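Wrist camera and head camera disagree on object position

Posted in Perception & Planning, 2025-01-15

jusdale_bench
Two-arm setup, one head camera, one camera on each wrist, Kolano planner. A grasp target from the head camera lands 8 mm off when I check it from the wrist. I redid hand-eye calibration with 32 poses and got the same offset. It is worst on the pink glass vase. Is this calibration or depth?

ekstrom_fan
Check your timestamps first. If the wrist images are matched to joint states that are 100 ms old, you get an offset that changes with arm speed. Stop the arm, wait, compare again. If it is still 8 mm, it isn't timing.

Wevus_user
Probably depth. Clear glass gives bad depth on most sensors. Test with the potted succulent and see if the error goes away. Also mask the fingers out of the wrist image before you match anything. Mine were adding 2,599 false points to the cloud. Same kind of table on my end, views below.
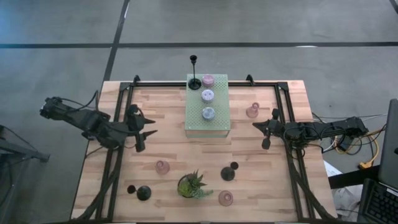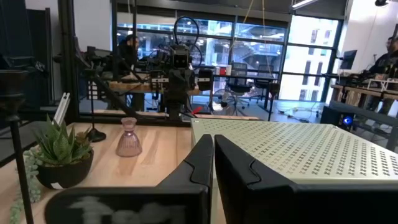

Head view first, then wrist view with the fingers in the foreground. Vase and succulent are in both.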